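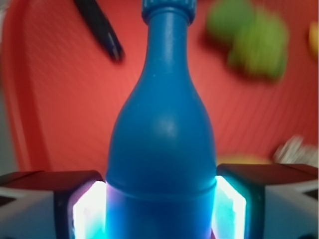 Figure 2. La bouteille de plastique bleu, l'un des objets du plateau.

4.2 Ce que l'on pose ensemble avant de ranger

Il nous faut revenir un peu longuement, et nous prions le lecteur de bien vouloir nous suivre, sur ce moment où les choses sont sorties de leur place sans avoir encore trouvé la suivante. Les 669 fiches recueillies pour l'enquête Skurkell lui accordent une place que nous n'avions pas soupçonnée en juin, lorsque nous rédigions le guide d'entretien. On y parle du coin de l'évier, du dessus du four, de la desserte, et très souvent d'un plateau, objet modeste pour lequel nous avouons une certaine tendresse. La bouteille (figure 2) y revient sans cesse : pour les uns elle appartient à la cuisine, pour les autres au coffre à jouets, et bien des familles la laissent attendre sur le plateau jusqu'au soir.

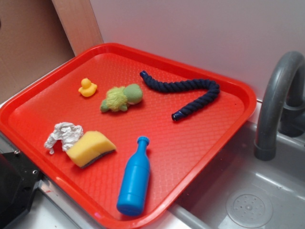 La notion de voisinage, que nous empruntons à la grille Moketti, désigne le simple fait que deux objets se touchent ou se recouvrent avant le tri. Elle paraît bien mince, et pourtant elle pèse sur les réponses : ce qui se touche est volontiers rangé d'un même geste, même quand l'usage les sépare. L'éponge jaune qui recouvre en partie le papier froissé en donne un bon cas, l'une étant destinée au bord de l'évier et l'autre, le plus souvent, à la corbeille. Le petit canard jaune et la peluche verte, proches eux aussi, posent moins de difficulté, car huit des catégories proposées admettaient les jouets sans distinction de matière (et nous reconnaissons volontiers que c'était trop).
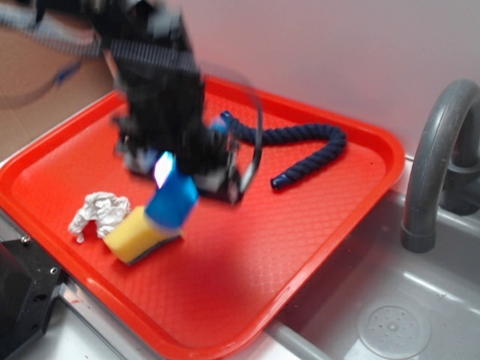
Finlay Tennant nous a objecté, à la lecture d'une première version, que le voisinage expliquait peut-être moins de choses que la fatigue de fin de journée, et qu'à sept heures du soir on range ce qui tombe sous la main. La remarque est juste et nous l'avons gardée en tête pour le second codage, mené avec Onni Jääskeläinen, où l'heure déclarée du rangement figure désormais à côté de la destination de chaque objet. Les deux variables sont reprises ensemble en 4.3.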